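How to Read a Proxy Statement Before You Vote Your Shares

By Heloísa Brandão
October

If you own even a handful of shares in a public company, there comes a time each year when an email or a thick envelope shows up inviting you to vote. For a long while mine went straight into recycling. I had 19 shares of a company called Wonex, bought with a small bonus from work, and I couldn't imagine that anybody at headquarters was waiting by the phone for my opinion on the boss's pay.

Then one winter evening I sat down with a pot of tea and read the thing, or at least the parts I could follow, and I have voted every year after that. It takes me less than an evening now, and I'd like to walk you through how I do it, at a comfortable pace, with no finance degree required (I certainly don't have one).

Find the right document first

Companies send out a few things at once and they look alike. The annual report is the one with the letter from the chief executive and all the talk of a strong year. The one you want is the proxy statement, sometimes labeled "notice of annual meeting and proxy statement." In the filings section of a company's investor page it goes by the name DEF 14A, a name only a lawyer could love. If your shares are held through a broker, there is usually a link in the email that opens both the document and the ballot.

Don't print it. I printed the Plellovell one my first year and used up a whole cartridge. A searchable copy on a screen is far easier, and you'll be jumping back and forth quite a bit.

Start at the ballot and work backward

Near the front you'll find a short list of the items being voted on. Most years it will be the election of directors, the approval of the auditor, and an advisory vote on executive pay, which people call "say on pay." Now and then there's a proposal from a shareholder, or a request to set aside more stock for employee awards.

Write those items on a piece of paper and leave a few blank lines under each one. I know that sounds like homework, but it keeps you from wandering off into the pages about meeting logistics, and there are a great many pages about meeting logistics.

Go to the summary compensation table

Search for the words "Summary Compensation Table." You'll land on a grid listing the top executives, usually with 3 years of figures for each one. Reading from left to right you'll see salary, bonus, stock awards, option awards, something called non-equity incentive plan compensation, and finally a total.

A word about those columns, because they puzzled me for ages. "Bonus" is often blank, and you might think, well, how modest! But the yearly cash bonus tied to targets normally sits under non-equity incentive plan compensation, so look there before you feel too pleased. Stock awards are shown at an estimated value on the day they were granted. What the person ends up with may be a good deal more or a good deal less.

Then there's "all other compensation," my favorite column. Follow its footnote. That's where you find the car, the security at home, the personal flights, and the moving costs. The sums are often small next to the stock, but they tell you something about the manners of the place.

Compare pay with how the company did

A big number on its own doesn't tell you much. What you want to know is whether it moved in the same direction as the business. Search for "pay versus performance." You should find a table that sets executive pay beside total shareholder return, and usually beside a group of similar companies too.

Suppose you had put $700 into a company and over the period it slid to $200, and suppose the chief executive's pay climbed every single year along the way. I'd want a very good explanation before I voted for that. On the other hand, if pay dropped when results dropped, the plan may be doing its job, even if the figures make your eyes water.

Do check who is in the comparison group. When I looked through the statement from Gokus, it had measured itself against companies many times its own size — and naturally, next to those, everyone's pay looked quite reasonable.

Look for moved goalposts

The long section called Compensation Discussion and Analysis is where the board explains itself. You don't have to read every line. I search for the words "adjusted," "discretion," "one-time," and "retention," and read the paragraphs around each.

"Adjusted" can mean that certain costs were left out when the targets were measured. Sometimes that's fair enough. If the same kind of cost is left out year after year, though, I start to grumble. "Discretion" means the board changed the result by hand, up or down. "One-time" and "retention" usually point to a special award on top of the regular plan, and it's worth looking at last year's statement to see whether there was a one-time award then as well.

While you're in there, look for the previous year's say-on-pay result. If a large share of voters objected, the company should describe which shareholders it spoke with and what it changed afterward. Vague thanks for "valuable feedback" and no changes at all is a bad sign in my book.

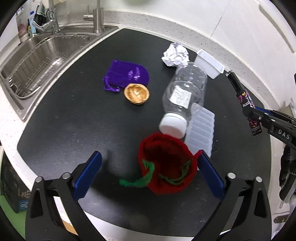 Does a say-on-pay vote force the company to cut anyone's pay?

The vote is advisory, so the board can legally carry on as before even if most shareholders vote against the plan. A poor result does put directors under pressure, and many boards revise their plans after one.

Decide about the directors too

Because say on pay is only advice, some people go a step further and look at the directors who set the pay. Find the section on board committees and note who sits on the compensation committee. Those names will be among the nominees on your ballot. If you think they've ignored shareholders for several years running, you may vote against them or withhold your vote, depending on how the ballot is worded.

I don't do this lightly. At Plellovell I voted against the pay plan two years in a row and still supported the directors, and only in the following year, when nothing had budged, did I change my mind about the chair of that committee.

Cast the vote

Open the ballot link, or use the control number printed on your notice, and go down your sheet of paper item by item. Watch out for the button that says "vote with the board's recommendations," which fills in everything at once. It's usually big and inviting. Check the deadline as well, because online voting often closes the night before the meeting, commonly at 11:59 p.m. Eastern, and if you're out west that's earlier in your evening than you'd think.

You can normally change your vote until the deadline passes. I changed my Wonex one after supper last spring, having reread a footnote about the aircraft. Save the confirmation page, and keep your notes in the same folder so that next year you have something to compare them with.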